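How a Store Knows What Is on Its Shelves

When you buy a box of cereal, the cashier slides it over a scanner and you hear a beep. That beep does two jobs. It finds the price, and it tells the store's computer that one box is gone.

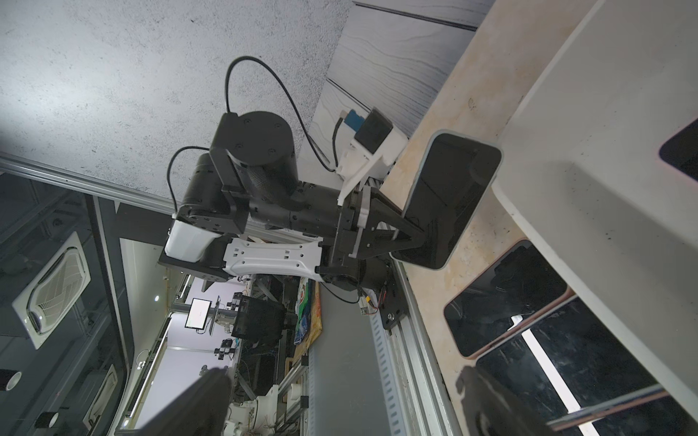
What is a bar code?
A pattern of dark and light stripes that stands for a number. Every box of the same cereal has the same number.

The computer keeps a list. If the store had 100 boxes this morning and sold 37, the list says 63.
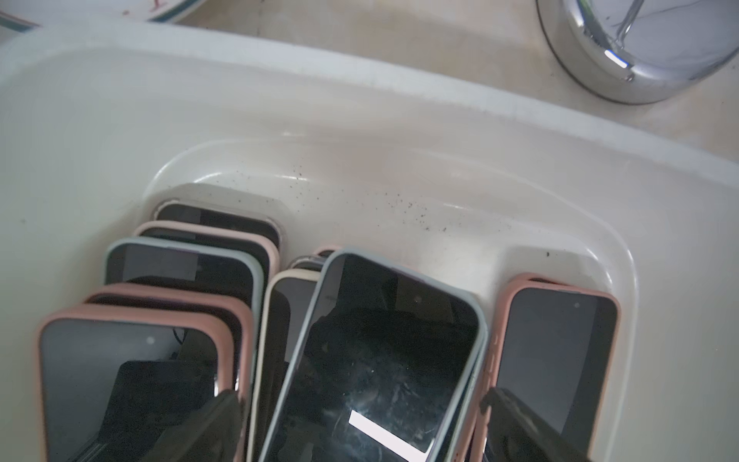
By Jana Hellwig

Lists can be wrong – a box may get crushed or lost. So workers also walk the aisles and check the shelves.

When the number gets low, the computer sends an order to a warehouse. At the Falden warehouse, orders that come in by 2 p.m. go on a truck the same night.

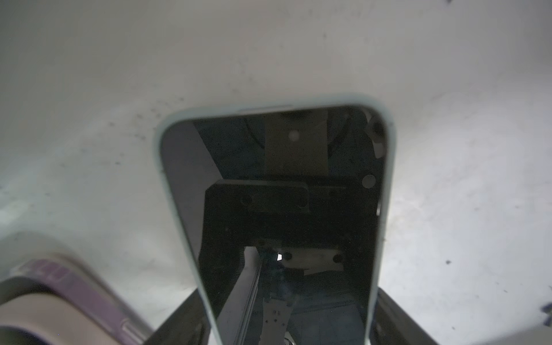

The truck gets to the store before it opens, and the new boxes go behind the old ones so the old ones sell first.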